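**The long rinse**

May 5, 2018

Rilavlow, early. Rain on the roof of the wash house, steam on the inside of the windows. Selina Koller has been here since five and has drunk one coffee, cold.

She washes other people's sheets. Has done for 12 years. Hotels mostly, two care homes, a dentist, a man called Gebhard Berchtold who brings in the same tablecloth every month and wont say what he does to it.

The village had four laundries once. Then the hotels signed with Thaler, down in the valley – big trucks, big drums, everything back in plastic by noon. Three closed inside two winters. Koller's stayed open, just.

"We were slow," she says. "Then slow got fashionable. I didn't plan it."

Slow means a long rinse, cool water, no softener. Line drying from April to October if the weather lets you. Cotton lasts longer that way, she says, and pulls out a pillowcase from her grandmother's house. Thin as paper at the fold. Still whole.

Prices are not slow. A full load is 48 francs, pressed. Damian Nägeli, who runs the guest house above the church, pays it and grumbles. He tried Thaler for one season. Lost 300 napkins, got somebody else's back. Green ones.

Colour is the real work. Whites are easy, anyone can do whites. Pinks are trouble – they fade in stripes, they bleed into the next thing, they come out of the drum looking tired. Koller sorts by hand, every piece, holding things up to the window before they go anywhere near water. Pale with pale. When in doubt, alone.
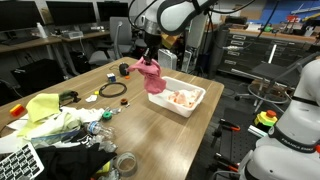
*Pinks and whites, unfolded.*

Pieter Mathebula does the ironing, afternoons. Radio on, door open whatever the wether. He came for a summer and stayed. Shirts first, sheets last, when the arms are warm.

Is there money in it? Some. The boiler will need replacing next year. She has a quote in a drawer and hasn't opened the drawer since.

Half past eight. A van outside, Nägeli's, two bags of towels. She goes out to meet it without a coat.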